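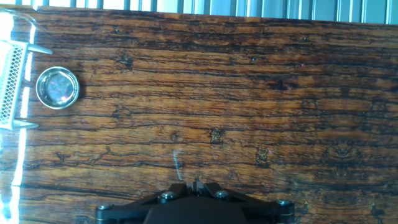 Wrist view over the table, with the small metal dish up by the white mesh holder.

July 11, 2019

I have had the Plenton wrist kit on my arm for long enough now to say something useful about it. Two people have written to ask whether it is worth the money, so this post is mostly for them.

Plenton is sold by Trorkura as a kit. You get the gripper, a mounting plate, a small camera that looks down past the fingers, and a cable set. The arm is not included. Mine is a secondhand Vidal that I bought last December, and Trorkura lists it as supported. I paid 464 euros for the kit with shipping.

Putting it together took me an evening. The printed guide covers the mechanical part well and the wiring part badly. The connector for the camera is keyed, but the drawing shows it the wrong way up, and I spent a while looking for a fault that wasn't there. Hildegard Kettler, who has the same kit on a different arm, ran into the same drawing and sent me her notes. If you buy one, ignore page 8 and follow the colors on the cable.

The camera placement is the main reason I wanted it. With my old overhead camera, the arm blocked its own view at the moment I needed to see the fingers. From the wrist, the fingertips stay at the bottom of the picture and the table opens out in front of them. The black plate takes up a good part of the lower edge, so anything close in under the gripper is hidden. You get used to that, and you learn to approach from a bit farther back.

Shiny surfaces are a problem. My table has a glossy top with a heavy grain, and when the light comes in from the side, part of it turns plain white in the picture. The dark knots don't help either. The object finder that comes with the kit, called Mandurar, marked one of them as a part to pick up 3 times in one sitting. Turning the threshold up fixed most of this but made it miss small metal things. A matte mat would be the easy answer. I like the table, so I have been moving the lamp.

Gripping is good. The fingertips are narrow and will take hold of a thin rim without pushing the thing away first. Soft items are harder, and the force setting moves in steps that are too big at the low end. Anything with some weight tends to turn in the fingers, because there is so little contact area. Trorkura sells wider tips separately. I haven't tried them.

I set up a simple repeat job, pick up and put down in the same spot, and let it go for 500 cycles. Nothing came loose. The bolts on the plate were as tight afterward as when I put them in, and the gripper closed on the same point as far as I could measure with a ruler.

Support has been fine. I wrote to them about the drawing and got an answer from Annelore Thiele the next morning, with a corrected page attached. She said the force steps are set in the firmware and that a finer scale is planned, but she gave no date for it.

I am keeping mine. If you already have a decent camera and only need a gripper, the kit costs too much for what you would use. If you are starting with a bare arm, it saves a lot of bracket making. I'll try the wider tips next and write up how they do with heavier parts.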